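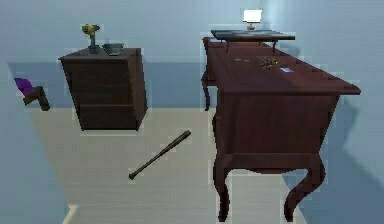
오래된 서랍장 서랍이 뻑뻑해요. 어디부터 손봐야 할까요?

Shanthi Sivakumar
11월에 이사하면서 중고로 서랍장을 하나 들였어요. 짙은 적갈색 원목이고 장식 하나 없이 네모반듯한데, 저는 그 점이 정말 마음에 들어요! 문제는 맨 아래 서랍이에요. 반쯤 열면 오른쪽이 걸려서 무릎으로 밀어 넣어야 닫힙니다. 위쪽 서랍들은 조금 뻑뻑해도 쓸 만하고요.

금속 레일은 없고 나무가 나무 위에서 미끄러지는 옛날 방식이에요. 서랍 안쪽 폭은 58센티미터이고, 옷을 가득 넣어도 빼도 걸리는 자리는 똑같아요. 동네 철물점에서는 그냥 금속 레일을 달라고 하던데, 멀쩡한 나무에 구멍을 뚫자니 아깝네요. 전동 드릴은 있고 대패는 써 본 적이 없어요. 초보가 해 볼 만한 방법이 있을까요?

도움이 됨 143

Mireille Hourani
와, 나무 레일 서랍장이라니 반갑습니다! 저도 비슷한 걸 세 개째 고쳐 쓰고 있는데, 대부분은 구멍 하나 안 뚫고 해결돼요.

우선 서랍을 완전히 빼서 뒤집어 보세요. 바닥 양옆에 길게 닿는 면이 있을 텐데, 걸리는 쪽은 유난히 반질반질하거나 색이 진할 거예요. 잘 안 보이면 연필로 그 면을 쭉 칠한 다음 서랍을 몇 번 여닫아 보세요. 연필 자국이 지워진 데가 바로 범인입니다. (저는 이 과정이 제일 재미있어요!)

찾았으면 120방 사포를 나무토막에 감아서 그 부분만 살살 밀고, 220방으로 마무리하세요. 한 번에 많이 갈지 말고 조금 갈고 끼워 보고, 또 조금 갈고 끼워 보고 하시면 됩니다. 가루를 털어 낸 뒤 양초나 밀랍을 문지르면 정말 부드러워져요. 식용유는 절대 바르지 마세요. 끈적해져서 먼지가 다 붙습니다.

몸통 안쪽 받침도 꼭 보세요. 오른쪽만 걸린다면 그쪽 받침이 닳아서 서랍이 기울었을 수도 있어요. 그럴 때는 갈아 내면 더 나빠지니까 얇은 나무 띠를 목공 본드로 덧대는 게 맞습니다. 저는 클램프로 물려 놓고 하룻밤 둡니다.

Jad Akl
바닥 수평부터 보세요. 우리 집은 한쪽 모서리 밑에 2밀리미터짜리 판 하나 끼웠더니 끝났습니다. 사포질은 그다음에 해도 됩니다.

Omar Masri
저라면 레일 답니다. 요즘 볼레일 진짜 잘 나와요. 드릴도 있으시다면서요! 다만 옆면 틈이 좁으면 서랍 폭을 줄여야 해서 일이 커지긴 해요. 저는 그거 모르고 샀다가 레일만 두 쌍 남았습니다. 혹시 필요하신 분?

Shanthi Sivakumar
다들 감사합니다! 수평계를 올려 보니 앞쪽 오른편이 낮아서 판부터 끼웠는데, 그것만으로도 꽤 나아졌어요. 연필도 칠해 봤더니 오른쪽 뒤 모서리만 싹 지워지더라고요. 거기를 조금 갈고 양초를 발랐더니 이제 한 손으로 닫힙니다. 너무 신나서 저녁 내내 열었다 닫았다 했어요. 받침은 아직 괜찮아 보여서 그대로 두려고요. 위쪽 서랍에도 양초를 발라 볼 생각인데, 향초밖에 안 남았어요. 향초도 괜찮나요?

Mireille Hourani
축하드려요! 향초는 무른 것이 많아서 저는 안 써요. 하얀 일반 양초가 단단해서 얇게 잘 발립니다.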